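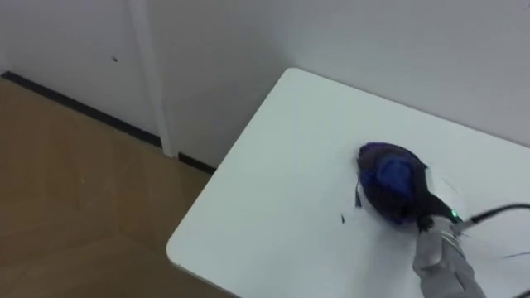
The steamer on the white table, light on.

May, evening

Ironing day, or what passes for it now. I have not had the ironing board out since we moved the big shelf in front of the closet where it lives, and I don't miss it. The shirts get hung up and steamed, the pillowcases go on the bed as they are, and the tablecloth gets folded and put off until somebody is coming to dinner.

I had meant to start at 6 and get it done before breakfast. I slept through that and started after lunch. It was warm by then, and steaming clothes in a warm room is not pleasant, so I had the window open and the door propped with the heavy dictionary. The papers on the shelf blew down twice. I put a mug on them.

The steamer is the small kind that you hold in one hand, dark blue going to purple on the body with a brighter blue part on top and a black handle. There is a little green light near the end of the handle. I have a habit of looking at that light several times before I do anything. My old one had an orange light that went out when it was ready, and I still catch myself waiting for a light to go out. With this one I would be waiting all day.

I use the white table for it because it is close to the outlet and because it wipes clean. The cord is thin and not very long. If I stand at the closet door the plug starts to pull, so the shirts have to come to the steamer. I have been thinking about an extension cord. I looked at one from Plamex in the hardware store last month and put it back, as it was thick and orange and I would have had to see it every day across the floor. There was a white one with a longer lead in the Stustow catalog, but they want 20 dollars for it and then shipping. I will probably buy the orange one in the end.

Did the shirts first. The two linen ones took the longest and still don't look like much. Linen needs the sleeve pulled tight from the cuff with the other hand, and it needs to be a bit damp to begin with. I forgot to spray them. The gray cotton one came out well. The striped one from Rutelari has a collar that curls no matter what I do to it, and I went over it on both sides, then folded it down and pressed it with my hand, and it curled again on the hanger. I wore it all last summer like that so I suppose I can wear it again.

Then the green dress. It has been in the bag from the winter clothes since I packed it away, and there was a hard crease straight across the front where it had been folded over the hanger. I did that from the inside, with the dress turned inside out, as the label says. The crease is mostly gone. There is still a line if the light comes from the side. I have hung it in the bathroom and will look at it again tomorrow.

The curtains were the big job. I had talked myself into doing them where they hang, one panel at a time, from the top down. I got through one and a half panels and then my arm was tired -- it doesn't weigh much when you pick it up but it weighs a good deal when you hold it over your head. The half panel looks odd next to the finished half. I drew the curtains back so the two parts are bunched together and you can't tell.

I wiped the table down when I was through. It is a good table, plain, with rounded corners, and everything shows on it. Black bits especially. Threads, lint, crumbs from toast that I would swear was eaten in the kitchen. I go over it with a damp cloth and by evening there are more. I bought it from Nikolaidis when they were closing the shop on the corner, for 56 dollars with the delivery, and they brought it up the stairs themselves. It was going to be a desk. It has never been a desk for more than a week. So far it has been for wrapping presents, cutting out a pattern I did not finish, starting seeds, sorting receipts, and now the steaming. The wood floor on that side of the room has a couple of dull places from me standing there.

I should also write down that I went through the hangers. There were far too many of the wire kind and they catch on each other. I kept the wooden ones and the ones with padding and put the rest in a bag by the front door. The cleaners used to take them back. I will ask.

Still to do:
the other curtain panels
the linen shirts again, damp this time
button on the gray cardigan
tablecloth
buy distilled water, the big jug

About the water. I have been using tap water and the booklet says not to, or says that you may but it would be better if you did not. Our water is hard. The kettle has a white crust in it after a couple of weeks. The booklet goes on about this for almost a whole page and then asks you to register on their website, where you get 3000 points toward something. I did not register. I did put the booklet in the drawer with the others, and while I was in there I threw out the ones for the radio and the old toaster, both of which are long gone.

Supper was eggs and the rest of the potatoes. The wind dropped after that and I took the mug off the papers and shut the window. The shirts are in the closet with a space left between them so they don't crush. I left the curtain panels for the morning, when it's cooler on that side of the room, and set the step stool out so I will see it when I get up.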